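Last updated 15 September 2021

I get a lot of the same emails about my desk-drawer craft kits, so I'm putting the answers in one spot. If yours isn't here, write to me and I'll add it (eventually!). – Felista Mutiso

## What goes in a kit?

Whatever I have, within reason. Tape is always in there. After that it's thin paper for folding, a wood block or two, some bright little toy pieces, and usually a small box to keep it all from rolling around the house. I started with fancy supplies from Rarus and nobody's kids touched them, so now I stick with stuff you'd find in a kitchen drawer.

## Do I need special paper?

Nope. You want something thin that holds a crease but still has a bit of float to it. Coffee filters are my favorite, and tissue from a shoe box is a close second. Printer paper fights you the whole way – save it for lists.

## How do I fold the cone?

Fold the paper in half, then fold it again a little off center, and run your thumbnail down just one side. Leave the other side soft. If you crease both it goes flat and looks like a napkin at a bad wedding. Pinch it low, down where the layers meet, and let the top open up however it likes.
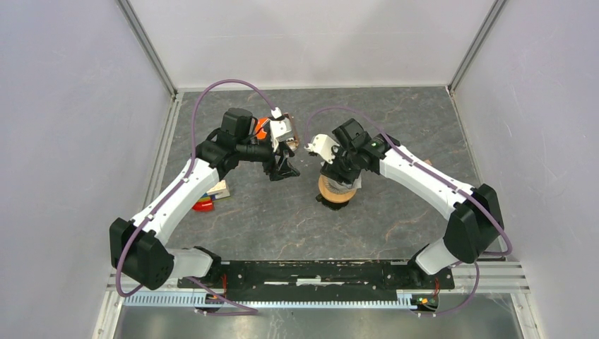
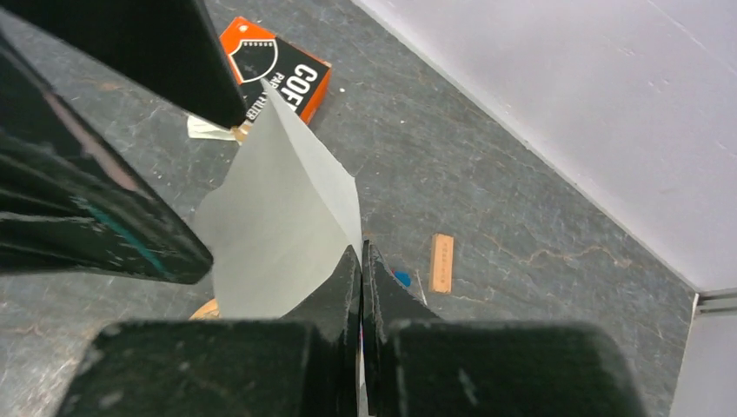

## Mine keeps popping open. Help?

One small piece of tape, low down, on the inside. I know it's tempting to wrap the whole thing, and I did that for my first 47 cones, and they all looked like bandaged thumbs. If your tape is the shiny kind, try a paper one. It tears by hand and you can peel it back off if you move fast.

## What are the blocks for?

Weight, mostly. Put one on a folded edge and go make coffee. My nephew also builds garages out of them, so count on losing a few.

## Can I order from you?

Sort of. I make eight kits at a time and sell them through Tusura, and when they're gone I need a break before the next batch. The March batch went in one weekend, which was lovely and also exhausting. You can put your name on the Tusura list and they'll email you.

## How old should kids be?

I'd say four and up with a grown-up at the table. The toy pieces are small, so leave those out if you have a baby crawling around, and swap in another block.

## Can I use your instructions with my class?

Yes, please do! Print as many as you want. I'd love to see what they make.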